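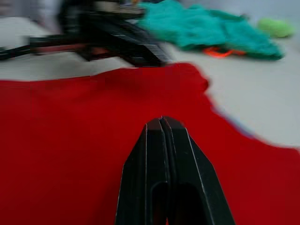

The folding guide at Kullodis runs to 10 pages, and its author starts with fabric. "Red fleece-type cloth holds a shallow wrinkle," she said. "Flatten it before the first fold." Her tables are pale so that edges show up against them.

She sorts by behavior, not by owner. Cloth with elastic is left for last. "It pulls itself back into a heap. You smooth it, you let go, you smooth it again."

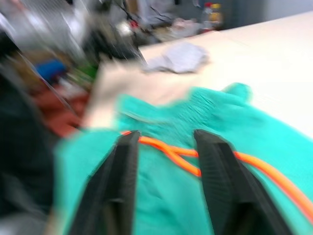 What should be removed from a pile before folding? Cords, cables and anything small and hard, because they leave ridges in the stack.

The guide, written for the Conska laundry room, allows 80 seconds per garment. She considers that generous for flat pieces - socks take less, but pairing them adds time. Corners are handled first and the middle of the cloth last.
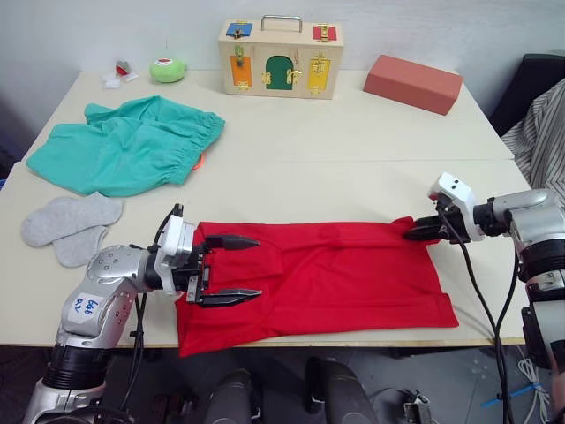

Red garment laid flat on the front table, with two light grey socks and a teal garment beside it.

The next revision will cover sheets.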